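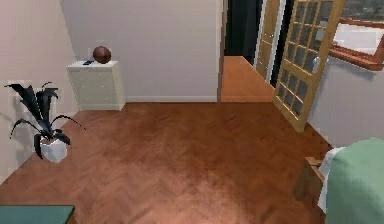

Rendered room: herringbone floor, white cabinet in the back corner.

Thread on moving a recorder cluster from Jirkus 2 to Mevell. Posting my notes in order. Mostly retention settings and camera licensing.

1/ Starting point: 488 cameras across the Floddale sites, all recording to Jirkus servers. Motion recording by day, continuous at night. Six recorders, one failover.

2/ Mevell counts licenses by stream. Jirkus counted them by device. A camera with a main stream and a substream uses two licenses on import unless you turn off substream recording first. Our first import asked for 1027.

3/ To fix it, open the import profile, set "Record" to main stream only, and run the import again. Live view can still pull the substream. Viewing does not use a license.
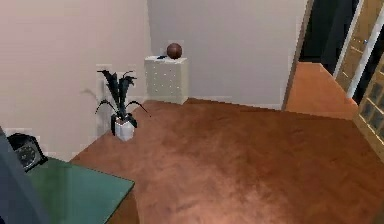

Same room, small white cabinet against the back wall.

4/ Retention is set per storage group in Mevell. If you had per-camera retention, sort the cameras into groups before you migrate. Moving a camera between groups later starts a new index, and playback across the split needs two searches.

5/ Time sync. Point cameras and recorders at the same NTP source. We had one site still on the camera vendor default. Exported clips from that site were off by 6 seconds against the door log.

6/ Event rules do not carry over. Export them from Jirkus as CSV and keep the file open while you rebuild. Rule names over 32 characters get cut without a warning.

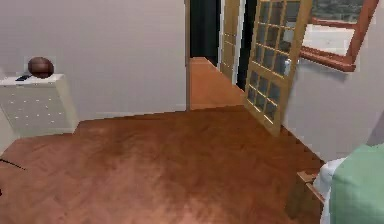 7/ Failover test: pull the network cable on a recorder. Don't just stop the service. A stopped service reports itself as down right away, but a dead link has to wait for the heartbeat timeout. The default is long. We shortened it.

8/ The Magyar access control plug-in works with Mevell, but only with the 64-bit client. The 32-bit client loads it and shows no door events.

9/ Keep the old recorders powered and read-only until the longest retention period has run out. Ours come off the rack in April.

10/ Still open: audio on multi-sensor cameras. All sensors show the same audio track in playback, and export writes it once per sensor. Ticket is in with support.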